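Nikari Front Disc Kit - Workshop Guide
Section 4: Changing pads and bedding in
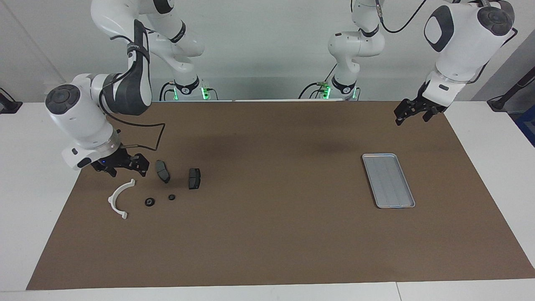

Fig. 4.1 - Pads, bracket and small parts on the mat, tray to the right.

Covers the front caliper on the Nikari kit, road and trail forks. Rear is section 5, different pin, don't mix them up. Read the whole section once before you start. Takes 55 minutes first time, a lot less after that.

Before you start

You need:
5 mm hex key
12 mm socket and a torque wrench
Flat plastic lever (tyre lever will do)
Brake cleaner, clean rags
Copper-free grease, a small dab
New pads, Codinar part 623
Paddock stand or a solid centre stand

CAUTION: Don't do this with the engine or disc hot. Give it half an hour after a ride.

CAUTION: Pad dust. Don't blow it out with an airline. Brake cleaner and a rag, bin the rag.

4.1 Taking the old pads out

1. Bike on the stand, front wheel clear of the ground. Turn bars to full left lock.

2. Cap off the fluid reservoir. Check the level. If it's right up to the top line take a little out with a syringe, otherwise it comes over the side when you push the pistons back. Brake fluid strips paint. Rag round the reservoir, always.

3. Loosen the pad pin with the 5 mm key. Loosen only, half a turn. Much easier while the caliper is still bolted to the fork.

4. Undo the two caliper bolts, 12 mm heads. Top one first. Slide the caliper back off the disc, don't twist it.

5. Hang it from the fork with wire or a bit of string. Never by the hose.

6. Pin out. Pads drop out downwards. Note which way round the spring sits, take a picture on your phone if you're not sure.

Note: if the pin is seized, penetrating oil and wait. Rounded pins are the most common thing we get sent back. If the hex does strip stop there and take it to a dealer, drilling it out in the caliper usualy ruins the body.

4.2 Cleaning and checking

7. Spray the pistons and wipe all round. Old toothbrush is good here.

8. Look at the seals. Any weep of fluid, stop, the caliper needs a rebuild (section 7).

9. Push the pistons back with the plastic lever. Slow and square. No screwdrivers.

10. Check the disc. Minimum thickness is stamped on the carrier. Blue patches or a lip you can catch a nail on means a new disc.

4.3 Fitting the new pads

11. Smear of grease on the pin and the backs of the pads where the pistons touch. None on the friction face. If you get grease on the face throw the pads away, cleaner won't get it out.

12. Spring in first, then pads, then pin. Finger tight for now.

13. Caliper back over the disc. Bolts in by hand before the wrench goes anywhere near them.

14. Torque both bolts as per the table at the back of the guide. Then the pin.

15. Pump the lever untill it goes firm. Could be a dozen strokes. Top up the fluid, cap on, wipe down.

WARNING: Do not ride before step 15 is done. The first pull will come straight back to the bar with no brake at all.

16. Spin the wheel. Light rub is fine. If it drags, back to step 13, the caliper isn't sitting square.

4.4 Bedding in

Quiet road, dry. Get up to 30 mph, brake steadily down to walking pace, don't stop dead. Do that 17 times with a gap between each so the disc can cool. Go easy for the first tank after. No emergency stops unless you have to, obviously.

Flandley forks: the lower bolt is longer than the upper. Swap them and the long one fouls the disc carrier. Bag them seperately.

Hutsuliak hoses: check the banjo clears the fork leg on full lock, both ways.

Changes to this section: torque table moved to the back, step 9 reworded. January. Corrections to Bezawit Woldemariam at the parts desk, quote the section number please.

Section 5: Rear caliper, next page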